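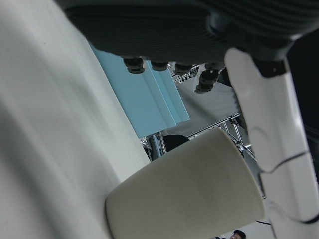
Home | Syllabus | Handouts | Readings | Contact

Print this page | E-mail this page

Handout 8: What does a survey number tell you?

Read this before the 3/4/18 problem set goes up. Bring a calculator.

Most of you have seen a line like "Survey of 1,000 residents finds strong support for new bus route." I'd ask you to hold off on believing it until you know who was asked, and how.

Take the Derkville transit survey. The city mailed 1,000 forms and got 200 back. The press release used the first number. The second was in a footnote on the last page. People who mail back a form on buses tend to care a lot about buses, one way or the other, and I don't see how the other 800 households can be guessed from them. Weighting by age was tried. It fixes age.

Question wording is the next place to look. Plotska, the firm hired to run it, asked "Would you support better bus service?" Well, who wouldn't? Price was left out. When the town of Fallier put the cost in the question, support fell -- though Fallier's sample had its own problems, and I wouldn't lean on it either.

For class:

Read the Jafarzadeh report, sections 2 and 8. Write down the response rate. If you can't find one, write that down.

Rewrite one question from the appendix so that a person could reasonably say no.

A margin of error covers the luck of the draw and nothing else. Please stop citing it as proof of quality in your papers.

Related handouts
Handout 7: Averages and who picks them
Handout 6: Reading a bar chart with a cut axis
April reading list

Back to top | Next | Previous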